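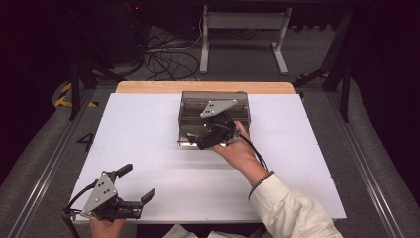
How to Sequence Your First Album

By Luana Fagundes
Posted in March
Print this page | E-mail to a friend

You have recorded the songs. You have mixed them, hated them, mixed them again and sent them to your mother. Now they have to go in an order, and this is where bands that survived a van tour together stop speaking.

Start by writing each title on an index card, with the key, the tempo and the first and last sound you hear. "Drums" will do. "A shimmering sense of loss" will not.

1. Pick the opener. It should tell a stranger what kind of record this is within a verse. Your seven-minute mood piece is lovely and belongs elsewhere.

2. Pick the closer. Choose the song that is hardest to follow, even if it's quiet. When I made "Gurkberg" with Brunello Bianchini, he wanted to end on the loud one. We tried it. It sounded like we had been asked to leave.

3. Spread out the tempos. Two songs at 115 beats per minute, back to back, will sound like one long song with a cough in it. Move one, or put something slower between them.

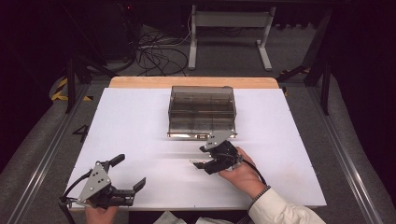 4. Check the keys. Neighbors in the same key can be pleasant, but three in a row and the listener starts thinking about lunch.

5. Split it into sides, even if you aren't pressing vinyl. Track 5 is often the end of side one, so treat it as a small closer. If you are pressing vinyl, put the loud, bright material early on each side – the inner grooves are less forgiving than your drummer.

6. Set the gaps. Leave half a second (500 milliseconds, if your software insists) between two fast songs and a good deal more after a ballad. Judge these by ear, playing only the last bit of one track and the start of the next.

Then listen to the whole thing in order, doing the dishes, with no finger near the skip button. Wherever you wander off, make a note and shuffle the cards again. Export the final order as a numbered list before sending it to mastering, and get everyone in the band to agree to it in writing.

Related articles
Mixing Vocals in a Bad Room
Faustine Carré on Writing the Second Verse
What to Ask Your Mastering Engineer
Live Review: Dimell at Skavstead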